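Home Issues Authors Submit Search

3. Hardware and Collection Procedure

3.1 Gripper construction

The grippers were built in pairs at Tiltau, a shared workshop with a small machine area and a separate room for recording. Each one is held in the operator's hand and ends in two opposed fingers. The finger pads are replaceable and fixed with screws, so a worn pad can be changed between sessions without disturbing the pivot joints behind it. We kept the geometry of the left and right tools as close as hand assembly allows. Cost was held below 500 dollars per pair, excluding the recording computer.

An early version, which we call Endix, used a sprung closing action. It was dropped in April after the return force proved hard to repeat from one unit to the next. The present version, Skallton, has no spring and leaves opening and closing entirely to the operator. All results in Section 4 were obtained with Skallton.

3.2 Choice of object

Wire mesh is a difficult surface for this class of tool. A flat pad meets a grid of thin wires and touches only a small part of its own area, and the rim is the one place where a firm hold can be expected. Mesh also lets the table show through, which weakens any method that separates object from background by texture. 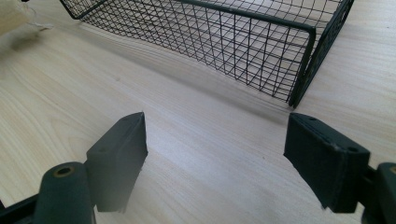

We therefore treated the rim and the corner posts as separate grasp targets. Approaches to the rim are made from above with the fingers on either side of the wire. Approaches to a corner are made from the side and need a wider opening. Operators were told to prefer the rim and to use a corner only when the basket had to be turned.

3.3 Two-handed trials

Trials were run at a single table by 2 operators, the first author and Priit Hunt. The operator works with a gripper in each hand and may begin with either one. Power and data share a cable to each tool — a compromise that limits reach across the table but removes the weight of a battery. Cable drag was not measured.
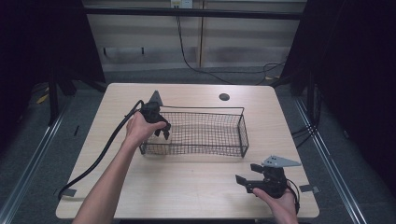 Figure 1. Two-handed work on the wire mesh basket, with the left gripper over one end of the basket and the right gripper near the table corner.

A trial ends when the operator releases the basket and withdraws both tools. Trials in which a cable caught on the table were kept and tagged. The final set holds 3,633 trials, recorded in blocks of 12 with a short rest between blocks. Tagging was done by Muthoni Minja using the Mwaipopo labeling script, and the tags were frozen on May 18, 2018, before any model was trained.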